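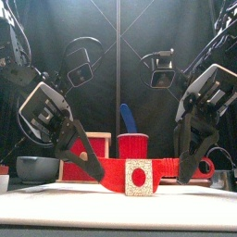 Red pan with ridged handle and hanging loop, with the patterned block in front.

Zurkeck Play Pan, red

A pan for play kitchens, classroom corners and tabletop games. It has a deep, rounded body and a narrower handle, at the end of which there is a round loop with an open center. Hang it from a hook or a peg by the loop. Raised ridges on the handle give fingers something to hold.

The pan is one color all over, a bright red that is easy to find in a toy bin. It is sold on its own or with the block.

The block

The upright block has a cream face with a fine, dark, maze-like pattern and a solid red oval in the middle. It stands on its end. In our sets it is used as a target, a marker or a stand-in for food, and most buyers end up using it for all of these. The pattern is the same on every block we ship — we do not take requests for other patterns at this time.

What you can order

Pan only: item 37
Pan and block: item 50
Classroom pack, 2 pans and 2 blocks: item 1000

The block is not sold separately. If yours is lost or damaged, write to Jovita Ledesma in customer service and she will tell you whether we have spares from the current batch.

Use and care

For pretend play only. Do not put the pan on a stove, in an oven or in a microwave. Wipe the pan with a damp cloth and mild soap, then dry it with a towel. Wipe the block with a dry cloth and keep it out of the sink. Store both away from heaters and direct sun, which can fade the red over time.

Shipping and returns

Orders leave our Zesdale warehouse within two business days. Classroom packs ship in a single box. Items can be returned within 37 days if they are clean and complete — a pan and block set has to come back with both pieces. Return shipping is paid by the buyer unless the item arrived damaged.

Schools and child care centers can pay by purchase order. Send the order form to Zlatko Bošković in school sales and put the item number on the first line.

Page last updated 25/03/2025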